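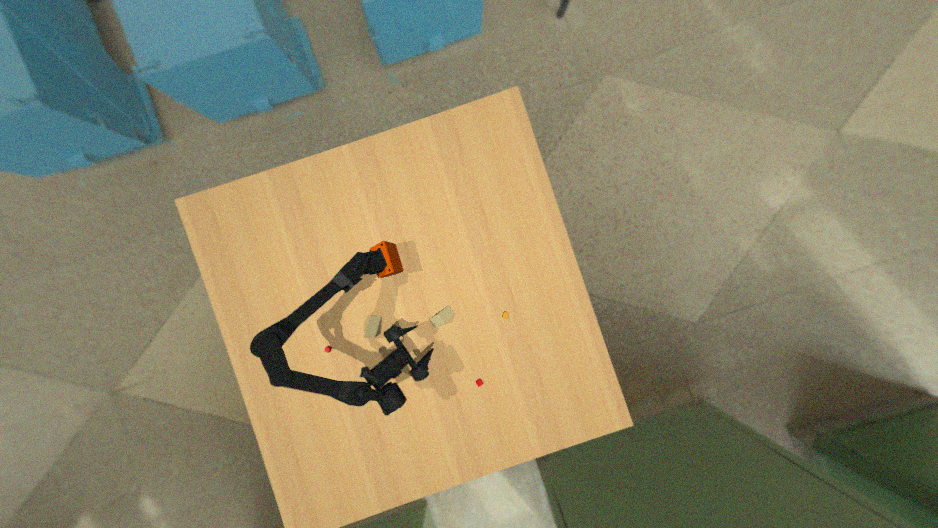
Building managers in Dorkham had asked for a water heater valve that could be serviced without draining the whole line, and several of them said the old units cost them half a day each time a seal went bad. Satix has now released a valve that meets that request.

The Satix mixing valve, sold under the Lustgate name, goes on general sale in December. It is meant for apartment buildings, schools and small clinics that run a central hot water loop. The valve blends hot and cold supply to a set outlet temperature and holds that setting as inlet pressure changes.

The main change from the earlier model is the cartridge. In the old design the seals, spring and sensing element were fitted one at a time into the valve body. In Lustgate they come as a single sealed part that lifts out from the front once two built-in stops are closed. The rest of the loop stays full. Replacement takes 11 minutes on the Satix test bench, measured from closing the first stop to opening the last.

Satix ran a field trial in Dorkham before release. A total of 455 valves were fitted in occupied buildings, in both new and existing plant rooms. Four cartridges were replaced during the trial. Three had scale on the sensing element, and one had a damaged seal traced to pipe debris left after installation. The inlet screen was made finer as a result, and the production version carries the new screen on both the hot and cold sides.

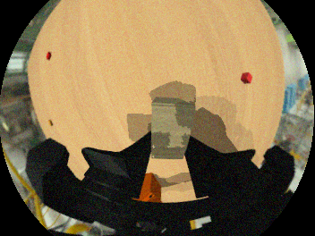
The valve body is cast in lead-free brass and made at the Krawczyk foundry, which also supplied the bodies for the trial. Each body is pressure tested before the cartridge goes in, and the test result is stored against the serial number stamped on the flange. Installers can request the record by phone or in writing.

Connection sizes are unchanged. Existing Satix valves can be swapped for the new one without altering pipework, provided there is enough clear space in front to pull the cartridge. The installation sheet gives the clearance for each size. Older bodies cannot take the new cartridge – the bore is different – and Satix will keep supplying seal kits for them.

The first production run is 1358 units. Orders already placed through distributors will be filled first, with remaining stock released by size. Spare cartridges are packed singly and carry their own part number.

Data sheets, installation sheets and the trial summary are available from the Satix office in Dorkham.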